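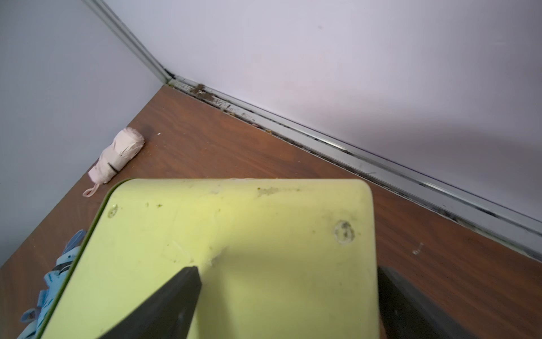
Perkbridge Opens Equipment Planning Service for Teams Buying Their First Two-Arm Robot Stations

PERKBRIDGE, 8/24/24 – Irnance, which has spent the past eight years helping small firms and schools pick out workshop equipment, is delighted to announce a new planning service for anyone who is thinking about a two-arm robot station and would like a friendly hand with the budget before the purchase order goes out.

The service grew out of a great many phone calls. Customers would ring up with a price for the arms and then, a few weeks on, ring again to ask about the table, the rails, the cameras, the cabling and all the other odds and ends that hadn't made it onto the first sheet. The new planning workbook has 57 line items, and we go through every one of them with you (coffee is on us if you come by the office!).

"I love it when someone brings us a list of the everyday jobs they have in mind, like opening a drawer or tidying a tabletop," said Aniela Krajewska, head of planning at Irnance. "That tells me so much more about what they should be buying than a catalog ever could, and it makes for a much nicer conversation, too."

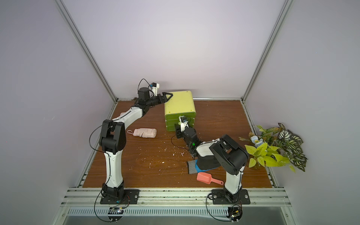

Two arms at work on a green three-drawer storage box, with a folded pink umbrella and a scoop also on the table.

Each plan covers the first purchase, spare parts, replacement gripper fingers and staff training, along with a modest allowance for the household items used in daily work. Ravindra Chaudhary, who looks after customer budgets, suggests setting that last amount early and checking it again in November, when many of our customers are drawing up their figures for the coming year.

Planning sessions run 62 minutes and cost $701, credited in full toward any station ordered through Irnance. To book one, please write to the planning desk at our Perkbridge office.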